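Omen Card-Handling Kit: data card

Release 07/01/2025. Maintained by Dzifa Sowah and Elikem Wumbei, Lukisby.

We use cookies to remember your settings. Accept | Manage

Omen is a two-arm evaluation kit for handling cards and card holders. The set holds 349 episodes in 6 task folders, recorded from wrist cameras. Each folder has its own notes file; read it before you filter by task.

Views supplied: wrist only. No depth. Some episodes include a person at the edge of the view, so check your own rules on personal data before you share frames. 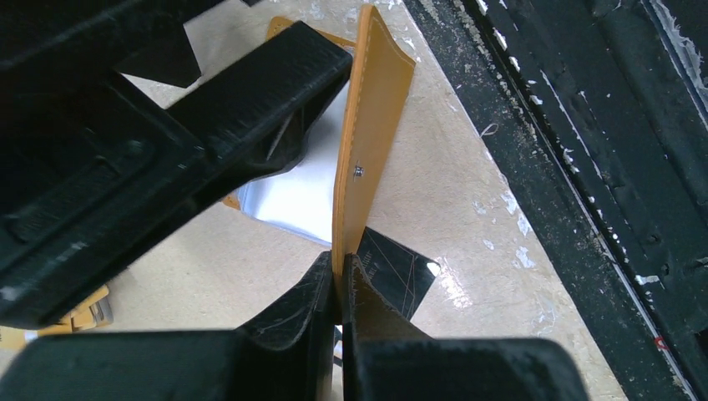
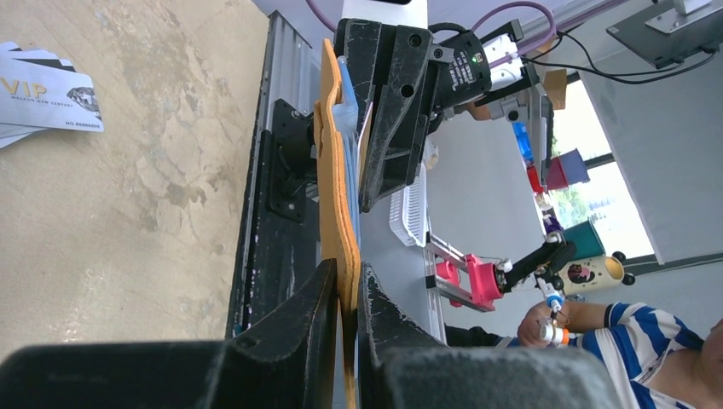
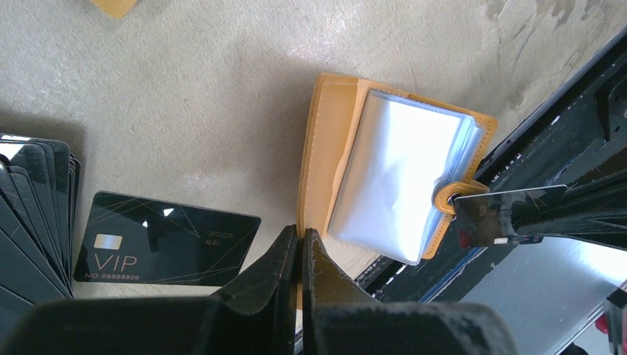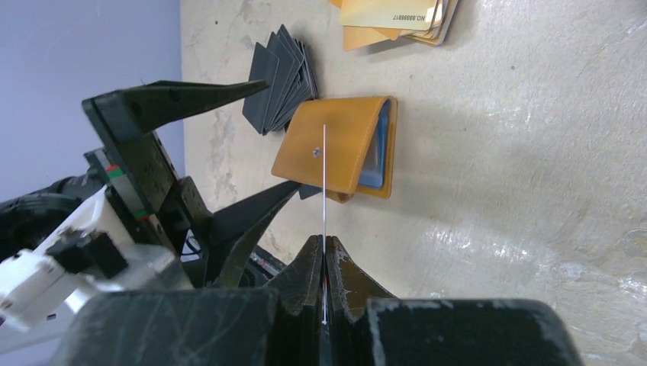 Wrist views, card holder tasks. VIP cards in the second and third.

Known limits
- Glossy cards produce glare. Printed numbers are not always legible.
- Finger pads are worn. Grip force is not logged.
- Image rotation differs between cameras and has not been corrected.
- Episodes shorter than 5 seconds were removed.

Labels were written by Korkor Bonsu and checked by Ohemaa Addo. Label errors go to the Lukisby issue list, with the episode number in the title.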